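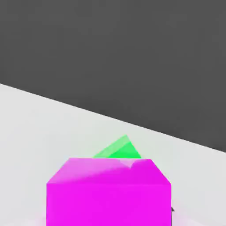 Section 4: Rehearsing a Sort on Screen

Posted in August by the Deto training desk, Tamberg

Welcome to the part of the guide most packers end up liking best! Before the Deto arm handles a single carton on your line, you get to try the job in the Masell simulator, with plain colored shapes standing in for your goods. Drop them, stack them badly, try it again. The shapes don't mind, and you'll learn a lot about how the arm picks and places.

Who should do this: the people who run the station. You know which cartons slide and which ones get shoved in sideways at the end of a shift, and the arm knows none of that until somebody sets it up.

Before you start

Log in at the station screen with your own badge. Your practice runs are saved under your name, and your shift lead can't open them unless you share them.

Check that the mode light on the cabinet is blue (practice). If it is green, the real arm is live. Stop and turn the key to PRACTICE.

Setting up the run

1. From the main menu, open Rehearse, then New Sort.

2. Choose a surface. Plain Light is the easiest to begin with.

3. Add your shapes. Start with two, in different colors, and give each one the name of a product you pack. At the Kakakhel warehouse the night crew named theirs after desserts, and that works fine too.

4. Drag one shape in front of the other so it is partly hidden from the viewpoint. Real totes are full of half-hidden items, and this is where the practice gets good.

5. Set the speed to 40 percent.

6. Press Run and watch the whole cycle once without touching anything.

7. If the arm goes for the wrong shape first, open Pick Order and move the front item to the top of the list. Run it again.

8. When you're happy with the order, raise the speed to 80 percent and repeat.

9. Press Save. Add a note in your own words, such as "short side first" or "leave room on the left." The next shift will see your note if you share the run.

Note: Moving the viewpoint doesn't move the shapes. If something seems to have vanished, orbit to the side before you add another one. We get more calls on this than on anything else in Section 4.

Note: Shapes have no weight until you give them one. Open Properties and type in the carton weight, or the arm will swing everything like an empty box.

CAUTION: A clean run on screen does not clear the arm for live work. Complete the guarding check in Section 6 before turning the key to LIVE.

CAUTION: Never reach past the yellow rail to "help" a pick. Press HOLD, wait for the tone, then go in through the gate.

What changes at your station

The lifting and the twisting to the low shelf go to the arm. What comes your way is more of the deciding: pick order, spacing, what counts as damaged, when to press HOLD. Expect the first week to feel slow. By the second, most crews are tweaking runs at break time and arguing cheerfully over whose is better, and we love hearing about it!

Plan on rotating between the screen and the pack table during a shift. The screen seat is comfortable, but your eyes will want the change.

Next: Section 5, Sharing Runs Between Shifts

4 comments | 40 shares

Contact the Deto training desk | © Deto, Tamberg | Back to top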